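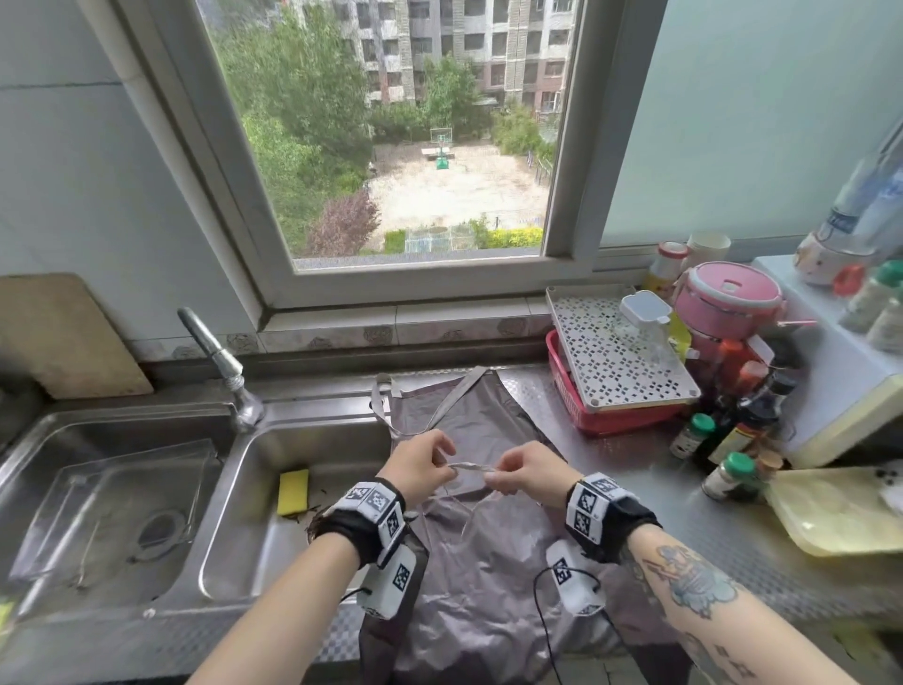

Small Strings, Kitchen Sponges: Can a Machine Do the Kitchen Yet?

For three years I have kept a list of chores that I would like to give away to a machine. It began as a list on the side of my refrigerator, and now it is this gallery. I am not an engineer. I run the housekeeping classes at Trekwood, a small training center, and my students often ask me if there will still be work for them in ten years. I try to answer by looking closely at the work itself.

My short answer in October is this: machines are good at the chores that stay the same, and weak at the chores that change shape in your hands. A floor stays the same. Cloth does not. When you lift an apron by one corner, it becomes a new object, and when you put it down it becomes another one. People solve this without thinking, mostly with the ends of their fingers.

The tie string is my favorite case. It is thin, it is soft, and it slides. To twist or knot it, two hands must come very close together and each must know how hard the other is pulling. I asked Rungnapa Tanasarn, who repairs linen for the Hollis laundry, how many strings she fixes in a season. She looked in her book and told me 1553. She has seen a demonstration of the Flullby folding machine, and she liked it for towels. For the aprons, she said, a person stood beside it and tucked in the strings first, and she did not see what was saved.

I also saw the Zirnomard arm at a trade day. It was given nine aprons with the strings loose. It laid seven of them flat, slowly but nicely. It did not try the strings at all. The man at the stand was very polite about it and said this was "for the next version."

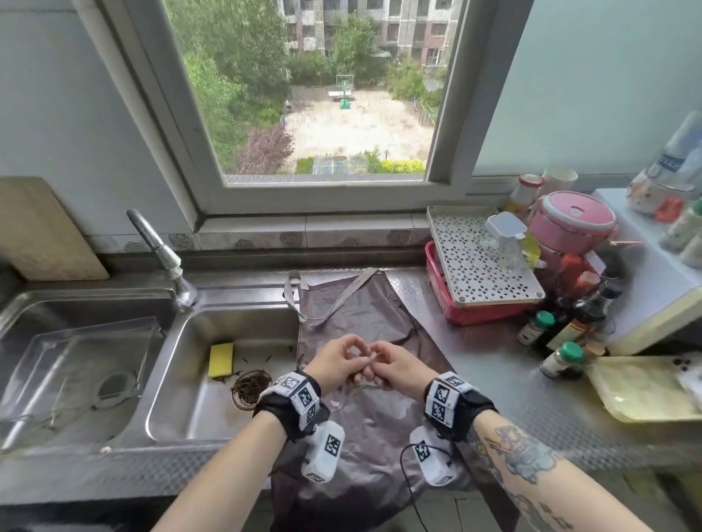 Fingertip work above the apron. The strand is thin, and both hands are needed for it.

Then there is the place where the chore is done. At a trade day the table is clear and the light is even. In a home kitchen, the apron shares the counter with the sink, a sponge, tea leaves, a drying rack and the sauce bottles. For a person this is a normal counter. For a machine, every bottle is something to knock over, and clear plastic is still difficult for many of them to see correctly. Steel is not easy either, because it shines.

My students made their own ranking after we discussed this. Vacuuming and washing dishes in a closed machine they gave away at once. Folding towels they gave away with some doubt. Tying, mending, and cleaning a sink strainer they kept for themselves — the last one not with great joy. One student wanted to add "finding the lid that fits," and we argued about it until the bus came.

I think the strings will be learned too, sooner or later, and I would be glad to see it. For now I continue to teach the knot in the first week, with both hands, and slowly.

Recent galleries
Shirts on a Line: Collars, Cuffs and Pegs
The Bed With Four Corners
Shelf Work at the Small Grocery
Why the Mop Came Back
Peeling, Slicing, and Other Wet Jobs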